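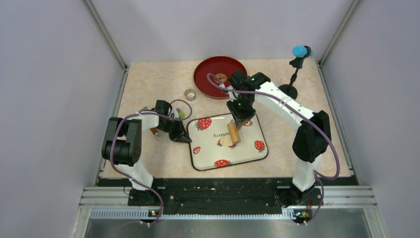 Teaching Two Arms to Set Out a Snack Tray by Remote Control

Final report, robotics lab course
Shireen Van der Merwe

1. What the project was

The aim of this project was to collect a set of demonstrations for a two-arm tabletop robot and to train a small policy on them. The task belongs to a group the lab calls Grultura, which covers moving small household objects between trays. I did not write any motion code for the task. Every movement in the training data came from a person driving the arms by remote control.

My part of the work was the teleoperation, the checking of the recordings and the first round of training. The arms were already assembled and wired when I started. The control software, Stimska, was written by earlier students and I changed it only in two places, which I describe in section 4.

2. Setup

The two arms are bolted to a perforated black plate along the front of the table and face each other across it. Both have two-finger grippers that point down or at a slant for most of the task. The table has walls on three sides. The open side is where the operator sits.

The objects used in most sessions were a white rectangular tray printed with strawberries, a round dark red tray with a raised rim, a light-brown wooden cylinder, a short metal ring and a few small items. A thin stand at the back right corner holds a blue cylinder. It is not part of the task, but the right arm has to keep clear of it, and so it ended up shaping how I drove.

The operator holds a pair of small leader arms with the same joint layout as the robot arms. Moving a leader joint moves the matching robot joint. Closing the leader's trigger closes the gripper. There is no force feedback. You see that the fingers have met the object, or you see that they have not.

3. The task

One full run goes as follows:

Step 1. The right arm picks up the wooden cylinder from the tabletop.
Step 2. The right arm stands the cylinder upright on the strawberry tray and keeps hold of it.
Step 3. The left arm picks up one small item and places it on the same tray, next to the cylinder.
Step 4. The right arm lets go and both arms move back to the rest position.

Step 2 took the most practice. The cylinder must be upright before the fingers open, and from the operator's seat a small lean toward or away from you is hard to see. I learned to lower it until the base met the tray, then ease the wrist until the gap between the cylinder and the fingers looked even on both sides.

Step 3 is hard for another reason. The left gripper has to come in low, and the tray is shared with the other arm. If the right elbow is too far in, the left arm has to reach around it. After the first week I made a habit of setting the right elbow wide before starting step 3, and I kept that habit for the rest of the project so the data would be consistent.

4. Changes to the software

The first change was a slower mode. Stimska passes leader motion to the robot one to one, and at that scale my hand shake showed up at the gripper. I added a pedal that halves the motion while it is pressed. I used it for the last part of each approach and released it for the long moves.

The second change was in the recorder. It used to start as soon as the leader arms were switched on, so each file began with a stretch of nothing. It now waits until either arm has left the rest position. This cut the idle time at the start but left idle time at the end, which I trimmed by hand.

5. Data

I recorded 1,346 runs. Of these, 198 were thrown out. The reasons were:

- the cylinder fell before step 4
- one arm touched the other
- the left gripper missed and I had to try more than twice
- a camera dropped its connection

I kept runs where the first grasp missed and the second one worked. My supervisor suggested this. The reasoning was that a policy trained only on clean runs has never seen what to do after a miss. I did not have time to train a version without them, so I can't say how much they helped.

Object positions were changed by hand between runs. I moved the white tray by a few centimeters and turned it, so the lettering was sometimes upright and sometimes upside down from a given side. The red tray mostly stayed toward the back. Looking at the data afterward, I think I moved the small items much less than I believed I did. Most of them start near the left gripper's side of the tray. Anyone who adds to this set should spread them out more.

6. Training and results

I trained the policy with the lab's Flarkotora scripts using the default settings, except for a longer action window. Training was done overnight on the shared machine.

I tested with 8 trials at the end of the project. In 5 of them the arms completed all four steps. In two trials the cylinder was placed leaning and fell when the fingers opened. In the last one the left arm closed beside the item and went on to the tray with nothing in its grip. It did not go back for a second try, even though there were second tries in the data.

Eight trials is a small number and I would not compare it closely with other projects. The failures do match the parts I found hard to drive. The leaning cylinder is the same error I made in my own early runs - and I suspect some of the runs I kept have a slight lean in them that I could not see from my seat.

7. Problems along the way

Cables. The purple cables run along the outside of the arms and loop high over the grippers. With a tight wrist turn the loop can swing toward the other arm. I avoided full wrist turns and re-clipped the right cable twice.

Operator fatigue. My runs got slower and rougher after an hour. I began stopping after 45 minutes, and the share of bad runs went down. I wish I had logged the time of day for each run from the start. The logging only covers the work done from September on.

Connection. The leader arms were first tested over Wi, the lab's own wireless link. The delay was small but uneven, and lowering the cylinder felt like pushing it through mud. All of the recorded runs use the wired link.

8. What I would do next

I would add a second view from the side, low enough to show whether the cylinder is leaning. I would record a smaller batch with the items spread over the whole left half of the table and train again on the combined set. It would also be useful to have another person drive. All of the kept runs are mine, with my elbow position and my speed, and the policy copies both.

The trimmed recordings and the pedal code are on the lab drive in the Grultura folder. The untrimmed files are kept there as well, under the same run numbers.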